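Statistikpaket Vellano im Test: Regressionsanalyse für Lehre und Verwaltung

Die Fachstelle für Methodenberatung hat das Programm Vellano des Herstellers Cleklow auf seine Eignung für die multiple lineare Regression geprüft. Grundlage war ein Befragungsdatensatz mit 1784 Fällen und 20 Prädiktoren. 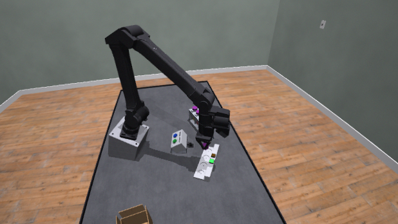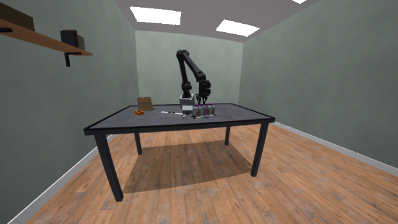

Computergenerierte Ansichten: schwarzer Roboterarm auf einem Tisch, Raum mit Holzdielenboden

Der Import verlief ohne Beanstandung. Fehlende Werte werden beim Einlesen ausgewiesen und können fallweise ausgeschlossen oder multipel imputiert werden. Voreingestellt sind 20 Imputationen, zulässig sind bis zu 100.

Die Ergebnistabelle führt standardisierte und unstandardisierte Koeffizienten nebeneinander auf, dazu Konfidenzintervalle und Varianzinflationsfaktoren. Positiv hervorzuheben ist die Warnung bei hoher Kollinearität – sie nennt die betroffenen Variablen namentlich. Robuste Standardfehler müssen dagegen in einem Untermenü aktiviert werden, das im Handbuch erst spät behandelt wird.

Im Vergleich mit dem Paket Pirihi ergaben sich identische Schätzwerte bis zur vierten Nachkommastelle. Bei Bootstrap-Verfahren arbeitete Vellano merklich langsamer. Die Diagramme der Residuen lassen sich nur eingeschränkt beschriften; der Export als Vektorgrafik fehlt.

Die Einzelplatzlizenz kostet etwa 400 Euro im Jahr. Für Lehreinrichtungen gelten gesonderte Konditionen, die beim Vertriebspartner Clorkmont zu erfragen sind.

Bewertung: gut. Für Einführungsveranstaltungen und Routineauswertungen wird das Programm empfohlen, für rechenintensive Simulationen nur mit Einschränkung.

Stand: Sonntag, 11. April 2021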